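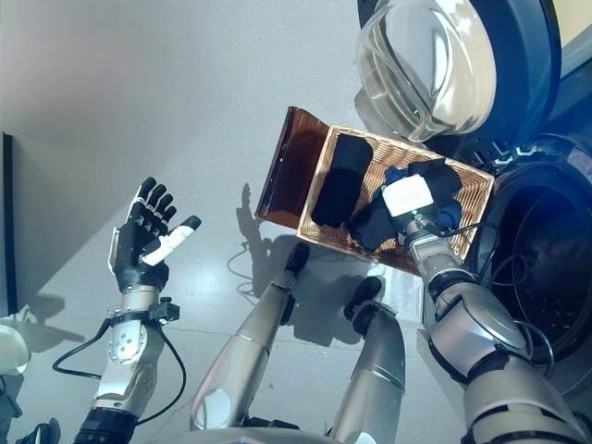
Robotic hand, palm up, light grey floor.

Grindine hand coffee grinder, ex-tester stock, with free Ateş coffee samples
£34 including postage
Colours: moss, slate
Availability: in stock, one per household

Hello again! If you've been on my freebies list for a while you'll remember the Grindine giveaway, when so many of you put your names down that my inbox fell over and I had to go and have a lie down. I felt rotten about everyone who missed out, so I went back to Brolimex, who bring the Grindine into the country, and asked what happens to the grinders once the testers have finished with them. Plenty of people keep theirs, but some get sent back, and those go to Brolimex to be stripped down, cleaned, given new burrs and put in a plain box. There are 137 of them in this batch and I've got the lot on this page.

So no, it isn't a freebie this time, sorry! The coffee samples that come with it are, though, and I'll get to those.

What you're getting

The Grindine is a hand grinder, the tall thin sort with a handle on top that folds flat. You tip your beans in, pop the lid on, hold it against your tummy or brace it on the worktop and turn. The ground coffee drops into a little jar that screws on underneath, and the jar has its own lid, so you can grind the night before and leave it by the kettle (I know, I know, coffee people will shout at me, but I'm not grinding anything before the school run).

The burrs are steel. The body is metal with a rubbery band where you grip it, and that band is my favourite thing on it by a mile, as my old grinder used to spin round in my hand like a wet bar of soap. You change how fine it grinds with a dial underneath the burrs. It clicks as you turn it and you have to take the jar off to get at it, which is a faff the first few goes and then you stop noticing.

I mostly make cafetière coffee and leave mine somewhere near the coarse end. My sister has hers set finer for a stovetop pot and gets on very well with it. Neither of us would use it for a proper espresso machine. It will go fine enough if you've got the arms for it, but you'll be turning that handle through the whole of the breakfast news.

In the box

Grindine grinder with folding handle
Glass jar with screw lid
Small brush for getting the dust out of the burrs
Drawstring bag
Four Ateş coffee samples, whole bean
Instruction leaflet (tiny print, there's a bigger one you can download from the link at the bottom)

Ex-tester, what does that mean?

Somebody else has had it in their kitchen. The burrs and the jar are new, the body isn't, and you might get a light scuff round the base or a faint mark on the handle. Mine has a scratch near the dial that I only found when I went looking for it. Anything with a dent or a wobbly handle doesn't come to me at all, Brolimex use those for spares.

The guarantee is two years from the day you order, same as a brand new one, and it's with Brolimex directly. Hang on to your order email as that's the only proof of purchase you get. There's no card in the box.

The Ateş samples

These are lovely! Ateş are a small roaster and they wanted some of their sample packs to go to people who'd grind the beans at home, so this was a nice fit. Each pack makes a decent cafetière for a couple of people. You'll get a mix of roasts, and I can't pick them out for you, they arrive at the packing place already bundled. The dark one is very dark. If you like milk in your coffee, start there.

There's a slip in with the samples asking what you thought. You don't have to send it back, but anybody who does goes into the pot for their next round of taste testing in July, and that one really is free.

If you want decaf, put DECAF in the notes box at the checkout and they'll swap the bundle over while they've got it. When it's gone I'll take this paragraph down.

Cleaning

Brush only. Please don't wash the burrs and please, please don't put the body in the dishwasher. The jar can go in, top rack. Every so often unscrew the dial all the way, lift the inner burr out and brush behind it, and take a quick picture on your phone before you start so you know which way up the spring goes. I didn't, and spent a very cross evening with it.

Postage and returns

Kurkar do the packing and posting. Order before noon and it normally goes out the same day. It comes as a small parcel, too fat for most letterboxes, so use a work address or a neighbour if you're out a lot. UK only, I'm afraid, I did ask.

If you change your mind, send it back unused in its box and you'll get your money back once Kurkar have booked it in. Keep the coffee, they don't want it. Return postage is on you unless the grinder's faulty, and then they'll email you a label.

Which colour?

Moss is a soft green and slate is a dark bluey grey. The grinders are identical inside. There are far fewer of the moss, so if the button's greyed out when you get there, it's sold out and I haven't got a secret one in a cupboard. Please don't message asking me to hold one back, I can't see the orders from my end.

Do I earn anything from this?

Yes, a small commission on each one, and it goes towards running the freebies list. I bought my own grinder with my own money before any of this came up, and I still use it most mornings.

Any questions about the grinder, pop them in the comments under this page and I'll answer when I'm next at my desk, usually after tea. Anything to do with a missing parcel needs to go to Kurkar with your order number.

Jonalyn Dagdag

Add to basket
Download the large print instructions
Join the freebies list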